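Workshop Tips: Recording Desk-Tidying Demonstrations on a Two-Arm Cell

Set the table before you touch the arms. For desk tidying we use a bowl, a drink bottle, a pen holder and a basket on a white top, with the front half left clear for layouts. Run both arms to the ready pose and check that neither blocks the overhead view of a container. 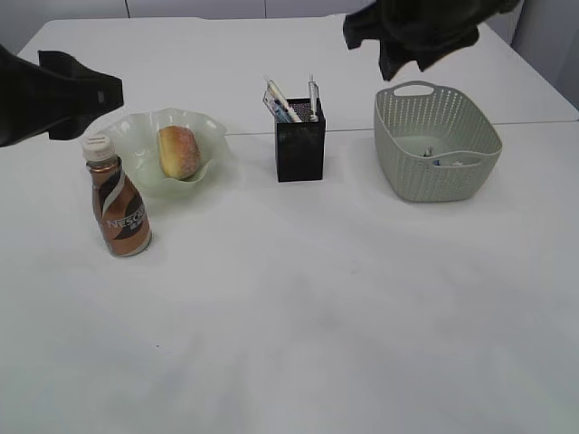 Photo: Altach workshop

Every episode starts from a written layout card. Change one thing per card, such as pen angle or holder position. We record 12 episodes per card and then move on. Longer runs make the operator repeat one path, and the policy learns the path.

Thin objects need the most care. Close on the barrel below the clip and pause before lifting. If the pen rotates in the fingers, keep recording and correct it. Recoveries are useful data, provided they carry the "recovery" tag in Zovel.

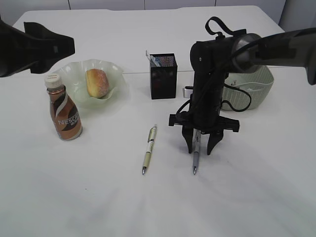
Gripper fingers on either side of a gray pen, tip to the table.

Further settings and habits:

1. Bottles. Grip around the middle with the cap up, and lift only as far as the move requires. Reduce closing force for thin plastic. Check cable slack at the wrist before any low move on the outer side of the table. 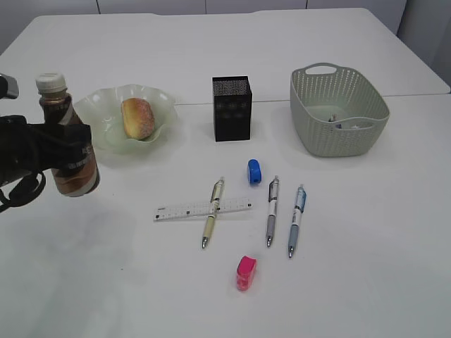
2. Mixed layouts. Lay some pens parallel and at least one across the ruler. Crossed items force a choice of order, so fix that order on the card. Two operators with different orders will give you 2 conflicting sets.

3. Wrappers and food. Crumpled packets deform, and no two grasps match. Record them in separate episodes first, then mix them in with the pens and sharpeners. Open the fingers fully before descending.

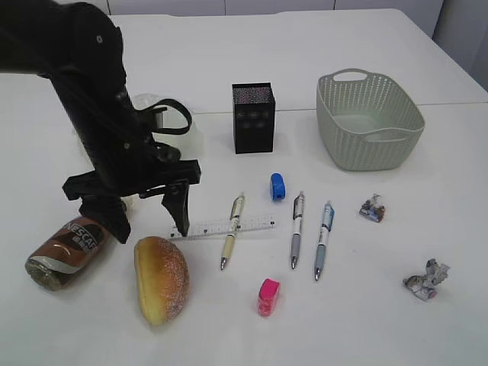 Discard an episode only for a dropped frame or an emergency stop. Our Futitz set stood at 3776 episodes in February, and most of the trimming was duplicate starts. Wipe the tabletop on Saturday and redo the camera check afterward.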